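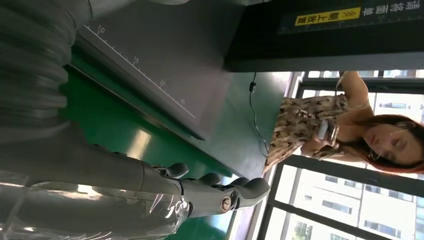
Werkstattbuch Zelle Nistier, Eintrag 2018-07-17

Thema: Arbeitsregeln am Tisch, Überarbeitung der Fassung vom Juni

Ausgangslage: Die Hausregel Flirnix besteht aus 9 Punkten, von denen drei im Alltag unterschiedlich ausgelegt werden. Betroffen sind der Abstand, die Kabelführung und die Freigabe nach einer Unterbrechung. Die übrigen Punkte bleiben, wie sie sind. Vorgang im Ablagesystem Skavar unter Nr. 1711.

1. Abstand und Aufmerksamkeit

Die alte Formulierung »ausreichender Abstand« ist nicht prüfbar und wird gestrichen. Neu: Wer sich auf der Fensterseite des Tisches aufhält, gilt als im Arbeitsraum anwesend, auch wenn keine Aufgabe an der Zelle besteht. Die Bedienperson behandelt jede anwesende Person so, als könne sie jederzeit einen Schritt nach vorn machen. Der Blick zur Hand wird nicht vorausgesetzt. Wer ein Telefon oder ein anderes Handgerät benutzt, zählt als abgelenkt. In diesem Fall nur reduzierte Geschwindigkeit, keine Bewegung in Richtung der Person ohne Zuruf und Antwort.

Offen: ob der Zuruf genügt oder ein Quittieren am Bedienpult dazukommt. Ich bin für den Zuruf. Das Pult steht so, dass man beim Quittieren den Tisch aus den Augen verliert.

2. Kabel auf der Arbeitsfläche

Auf der grünen Fläche liegt ein dünnes dunkles Kabel frei. Nach Fassung Juni zulässig, sofern »nicht im Weg«. Auch das ist nicht prüfbar. Vorschlag: freie Leitungen nur entlang der Tischkante, Schlaufen fixiert, keine Leitung über die Kante hinaus auf der Seite, auf der Personen stehen. Vor jedem Lauf Sichtkontrolle durch die Bedienperson, Eintrag ins Blatt mit Kürzel.

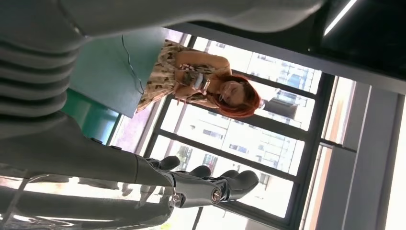 Für die Hand gilt dasselbe Prinzip. Ruhestellung ist künftig definiert: Finger über der Tischfläche, Spitzen nicht über die Kante. Zeigt die Hand in einer Pause zum Fenster, ist die Ruhestellung nicht erreicht und die Zelle gilt als aktiv. Das gilt auch bei Stillstand – ein stehender Antrieb ist kein gesperrter Antrieb.

3. Freigabe nach Unterbrechung

Bisher: Weiterlauf nach Sichtprüfung. Neu: Nach jeder Unterbrechung von mehr als 22 Sekunden wird die Prüfliste Piras vollständig durchgegangen, 6 Positionen, Reihenfolge fest. Kürzere Unterbrechungen nur mit Zuruf. Den Zeitwert haben wir ohne Messung festgelegt. Er soll nach dem ersten Monat überprüft werden.

4. Abdeckungen und Hinweise

Folien an beweglichen Teilen nur, wenn sie keine Gelenkspalte überdecken und keine losen Enden haben. Prüfung bei Schichtbeginn. Warnhinweise müssen vom Standplatz der anwesenden Person aus lesbar sein, nicht nur von dem der Bedienperson. Sprache der Hinweise: noch zu klären.

Noch zu tun:
– Formulierung zu Punkt 1 gegen die Risikobeurteilung lesen
– Ruhestellung als festen Punkt im Programm ablegen
– Prüfblatt um die Spalte »Leitungen« ergänzen
– alte Fassung am Pult abnehmen, sobald die neue freigegeben ist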